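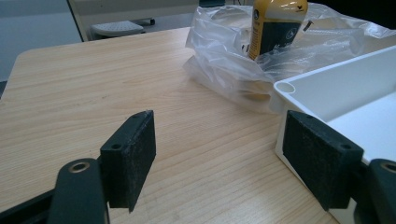 My old kettle died in December, halfway through a pot of tea for six people, and I've been a bit obsessed with kettles ever since. I'd had it for 16 years. It was dented, it dribbled down the side and the lid needed a thump, but it did boil water, and I never once gave it a thought until it stopped.

So I went out and bought the first one I saw, a Barnitz in a sort of mushroom colour, and I hated it within a week. The beep! It beeps when you put it on the base, it beeps when you press the switch, and then it beeps four times when it's done, which at six in the morning in a small flat is enough to finish a marriage. There is a way to turn the sound off (hold two buttons down while lifting the lid, page nine of the booklet) but it forgets every time you unplug it. I passed it on to my brother, who is a heavy sleeper.

After that I got serious. I borrowed three more from friends and the office, boiled them side by side for a fortnight and wrote everything down on the back of an old calendar. My neighbour Danuta Kwiatkowski came round most afternoons to drink the results. She used to mend small appliances for a living and has views.

The Polberg was the cheap one, £16 in the sale, and I was ready to be rude about it. It's plain white plastic and looks like every kettle in every holiday let you've ever stayed in. But it pours beautifully, a nice thin stream with no glugging, and it took 168 seconds to boil a litre from the cold tap. The window is on the wrong side if you're left-handed like me. The first few boils tasted of new plastic and I poured them down the sink. By day three I couldn't taste it, though Danuta said she could.

Next up, the Kamath, all brushed steel and a long curved spout like a swan's neck. Very pretty on the worktop. It lets you choose your temperature, anything from 40 degrees upwards, and I'm still trying to think what I'd want to drink at 40 degrees. Green tea at 80 was lovely though, I'll give it that, much less bitter than I usually manage. The trouble is the spout. Filling a hot water bottle took so long that I had to swap hands, and the outside gets far too hot to have near children.

And then the Demance, which costs more than my first car's MOT and has an app. I downloaded the app. I made an account, I confirmed my email, I agreed to 414 lines of something or other, and then I stood in the kitchen and boiled the kettle from my phone, which was in my hand, next to the kettle. You do still have to get up and fill it! To be fair, it's the quietest of the lot by miles, you can hold a conversation over it, and the keep-warm setting is a treat when people trickle in for breakfast at different times.

Danuta's advice was to forget all the extras and look under the lid. She likes a filter that comes out without tools and an opening wide enough to get your hand in with a cloth. Ours is a hard water area, so I descale once a month with cheap white vinegar, half and half with water, left for an hour and rinsed well. Citric acid works too and doesn't make the hall smell like a chip shop.

I've gone with the Polberg. I did look longingly at the Demance when I handed it back, and if they ever made one without the app I might crack, but for two mugs and a hot water bottle the cheap one does me fine. Danuta has kept the Kamath a bit longer for her green tea. I should probably ask for it back, as it belongs to my boss.

We use cookies to improve your experience and to show you content you may like. Accept all | Manage preferences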